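Slide 4: buying for the break room

Start with the Rallberg office. 200 people, one supply closet, no list of what was in it. Pause.

Britta Harms took over ordering in November. First thing she did was write down what ran out and when. Coffee filters, paper towels, tissues. Two suppliers, Turklow and Vurport, both billing for the same items.

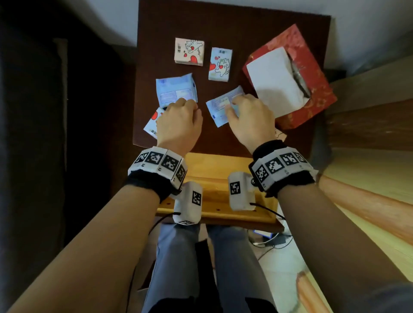
Small items like tissues get bought in a hurry at retail prices. Ask the room who signs for those. Wait for hands.

Next slide is the reorder sheet. Keep it to 11 lines. Questions after.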